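Chapter 14
What the Wrapper Leaves Behind: Packaging in the Home Kitchen

In this chapter you will learn to sort food packaging by what it is made of, to empty and flatten it properly, to decide which pieces are worth keeping, and to set up a small unpacking spot in a kitchen of any size. Words you may not have met before are explained as we come to them, and there is a short list of them at the back of the book.

Before we begin

When my grandmother came home from the market, she unpacked onto a kitchen chair. The table was for bread and the counter was for whatever was already cooking, so the chair it was, and everything came out of one string bag: beans in a paper cone, a piece of cheese in waxed paper, eggs wrapped in yesterday's news. By the time the kettle boiled there was a folded stack of paper on the windowsill and that was all the waste there was, and even that went under the potato peelings or into the stove before supper.

I think of that chair nearly every time I unpack my own groceries, which takes longer than hers did even though I buy for fewer people. Noodles come in a bag, and inside the bag is a tray, and inside the tray there may be three or four little packets, each sealed on its own. Cookies come in a sleeve in a box. A ready meal might have a printed band around the outside, a lid, a film under the lid, and a tray with compartments so the sauce won't run into the rice. Every one of those pieces was put there by somebody who had a reason, and a good many of the reasons are sensible ones. Food that arrives crushed, stale, or leaking gets thrown away, and throwing away food is a far sadder business than throwing away a wrapper.

Still, once the food is out, the packaging is yours. You have to do something with it, and usually you have to do it while you are hungry.

Paper, plastic, and the ones that are both

Most of what you peel, tear, and snip in the kitchen falls into a few families. There is paper and board, which includes brown wrapping, cartons, and paper sacks. There is stiff plastic, the sort that holds its shape when you set it down: trays, tubs, lids, and the thin dividers that keep one food from touching another. There is soft plastic, which crinkles and won't hold a shape at all. And then there are the mixed materials, or laminates, where two or more layers have been bonded together and cannot be pulled apart by hand.
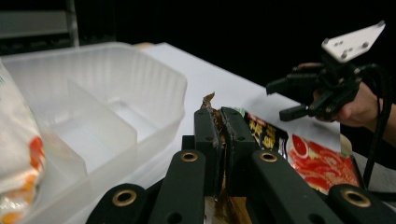 Mixed materials are the ones that cause arguments. A wrapper can feel like paper on one side and be shiny as a coin on the other. Amedeo Cocco, who shared a kitchen with me when we were both students and who is to this day the most stubborn sorter I know, used to settle the matter by tearing. Paper tears with a soft, furry edge, and you can often see little fibers standing up along it. Soft plastic stretches first, goes pale, and then gives way. A laminate does a bit of each, and you may find a clear skin hanging on after the paper part has let go. It isn't a laboratory test, but for a person standing over a sink it works very nicely!

Printing tells you less than you might hope. A bright, glossy surface may be ink and varnish over board, or it may be film all the way through, and large handsome lettering looks just as fine on one as on the other. Turn the package over and look along the seam, where the small print and any material code are usually found. If you cook with imported foods, as many of us do, the code may follow a system you don't know or the text may be in a language you can't read. Put the piece to one side and do the tearing test later.

Opening things well

It may seem odd to give space in a textbook to opening a package, but a great deal of kitchen mess starts right there. When a wrapper is ripped across the middle, you get ragged bits, crumbs in the drawer, and a bag that can never be closed again. Keep a pair of scissors for this job alone and hang them where you unpack. Cut straight across the top, just under the seal, and leave the cut strip attached at one corner so that it doesn't wander off under the stove.

Trays deserve a gentler hand. Hold the tray flat on the counter, lift one corner of the film, and pull it back low across the top. Pull upward and you'll jerk the tray and lose half the contents of one compartment into the next. (I have done this with pickled vegetables and a light-colored rug, and would like to spare you.) Once it is empty, a stiff tray with ribbed sides will rinse clean in cool water and can serve for months holding seed packets, tea bags, or the odd batteries that live in every kitchen drawer.

A kitchen diary

In November, Liliana Rinaldi asked the students in her evening housekeeping class to keep every food wrapper from one week and bring the whole lot in, rinsed and dried. Between them they had 233 pieces, spread over two long tables, and of those, 31 turned out to be pieces that the students could not agree how to sort. We will come back to those 31 in the second half of the chapter. For now, find a box or a paper sack, put it beside your own unpacking spot, and start saving.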